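Subject: Re: [skakham-refurb] Old desktop towers, are they worth the bother?
List: skakham-refurb
Sent: 9:42 pm

Hi everyone,

Great question, and I'm glad it came to the list and not just to the bench crew! Original message first, my answers underneath.

> I've been offered a stack of office desktops from the Flinelov
> building clear-out. They're the black tower sort with spinning
> hard drives. Before I say yes and fill my garage, are these any
> use to the group? I've only ever done laptops. I'm also a bit
> nervous about the drives, as I've no idea what is on them or how
> you get them out without breaking something.
>
> Also, do we still need memory?

Say yes! Please say yes. Towers are the friendliest thing you could possibly learn on. Everything is big enough to see, most of it unclips, and if you've managed laptops with those horrible ribbon cables you'll be laughing. I've put my notes under headings so people can find them again later.

1. Getting in

Lay the tower on its side, panel side up, and do everything from there. Mains lead out first, then hold the power button in for a few seconds. Once the panel's off you've got the whole lot laid out in front of you like a map — power supply, board, drive cage, expansion slots — and you can usually tell within a minute what's worth keeping. Blue plastic is your friend on these. The drive bracket is blue and so is the release latch at the cage, and that colour is the maker's way of saying "your fingers go here". 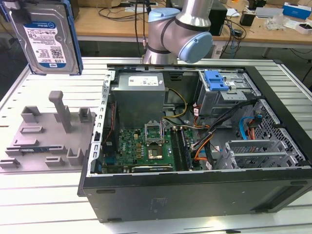
2. The drive

Unplug the power and the SATA cable before you pull anything (hold the plug, never the cable). Then squeeze the bracket and slide. If it won't slide, you've missed a cable, so go back and look, don't tug harder. Leave the bracket on the drive if the tower is going back into service, because loose brackets vanish into the Dewulf box and are never seen again.

The 1.0TB ones are still really handy for us. They get wiped on the Faltel dock, tested, and anything with bad sectors goes to the shredder. Of the last 137 we wiped, only 13 failed, and I was delighted with that! Nothing goes out the door with old data on it, so you needn't worry about what's on yours. Just don't plug them in at home to have a look.

Mind the underside when you carry one, too. The circuit board is right there with its gold pins, and it doesn't like being dropped into a bucket with the screws.

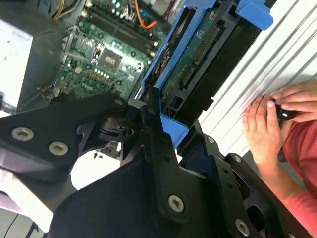
Bag each drive separately if you can, and write the tower's tag number on the bag. The next free tag is 3434, so start there and keep going up. I can drop a roll of labels round if you haven't got any.

3. Memory and the rest

Yes, we still need memory, any size. Push both end clips down and the sticks pop up by themselves, which is very satisfying. Leave the processor where it is unless the board is dead. If you do lift one out, put it straight into a clamshell and close the socket lever again, as bent pins have cost us more good boards than anything else. Graphics cards are a lovely bonus. Keep the screw with the card.

There's shelf space for 42 towers at Skakham until the end of June, so bring them over in whatever size of carload suits you. I'm there most evenings from six and would happily do the first couple with you.

Really looking forward to seeing what you've got!

Cheers,
the bench coordinator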